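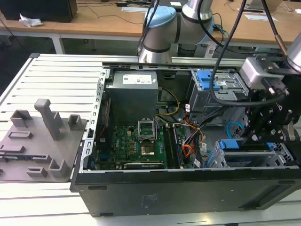

Mernadwood Romance Blurbs, data card

What it holds: 267 back-cover blurbs from historical romance novels, most set between the wars, typed up by hand from paperbacks. Each row has the blurb, the publisher's subgenre label, the setting and a reader's own label. The books came from two imprints, Dutum and Bognár.

What people claim it shows: that you can tell a "sweet" romance from a "steamy" one by the blurb alone. I doubt it. In 102 rows the reader's label and the publisher's label disagree, and when I reread a handful I sided with neither. Publishers pick the label that sells. Readers had the blurb and nothing else, so they were guessing.

Labels: Rimantas Jõgi wrote the first guidelines. They run to 2 pages and spend most of that on dukes. "Slow burn" is never defined – treat that column as noise until someone fixes it.

Known problems
21 blurbs are reissues with a new title and the same text. They are still in there. Remove them before you split the data or your scores will look better than they are.
Settings are copied from the blurb, so "a small coastal village" counts as a place.
Author names were stripped, but series names were left in and give plenty of authors away.

Files: blurbs.csv, labels.csv, guidelines.txt. The Inbridge version from October has broken quote marks – don't use it.

Terms: research and teaching only. The blurbs belong to their publishers.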